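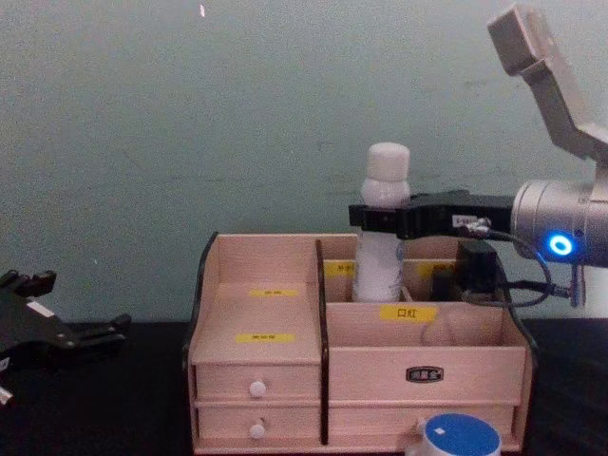 Small Drawers, Tall Bottles

A desktop organizer succeeds or fails on its internal dimensions. Mairéad Hennessy, who fits out dressing rooms for the studio Colline, starts with the tallest bottle a client owns and works down.

Bottles go upright in the rear compartments, where a cap can stand above the top edge without blocking anything. Lipstick belongs at the front. Small knobbed drawers take hair ties, tweezers and sample sachets.

Pale wood shows foundation marks quickly. Hennessy wipes hers every 14 days with a barely damp cloth and leaves the drawers open for 20 minutes afterward.

Labels are a matter of some dispute. Rozália Boros, a cabinetmaker in Veres, considers them clutter on a finished surface. Hennessy labels every compartment, including the back partitions, and writes in whatever language the household uses. A yellow label reading 口红, lipstick, needs no translation for the person who reaches for it at 7 in the morning.

Both agree on placement: a level tabletop, away from the sink.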